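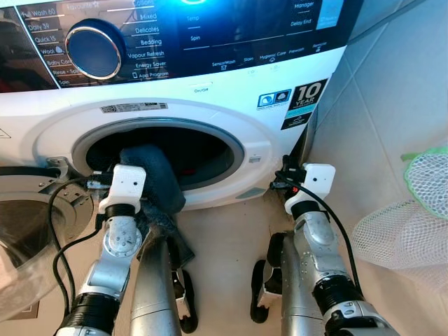 Laundry, With Less Suffering

Most washing machines offer more programs than the average household has opinions. You will use two of them. These tips cover the rest of the job.

Read the label once. Then write the verdict on the inside hem in laundry marker, in words, so you never have to decode the little triangle again.

Turn jeans inside out and zip them up. An open zipper will chew on whatever it meets, and it always meets the good sweater.

Go easy on the detergent. The cap is sized by people who sell detergent. For a medium load in soft water, half of what you usually pour is a fair place to start.

Save 60 minutes and up for towels, sheets and things the dog has slept on. A shirt worn to one meeting can take the short cycle.

Leave the door ajar between loads. Wipe the rubber seal while you're there, and don't look too closely at what comes off.

Clean the filter every 2 months. Put down a baking pan and an old towel first. You'll find 44 cents, a hair tie and a smell.

Socks. Pin them in pairs before they go in. I have been recommending this for years and have yet to do it.

Dry sweaters flat, on a towel, away from the radiator and the cat.

Next in the Lumby household pages: getting candle wax out of a tablecloth.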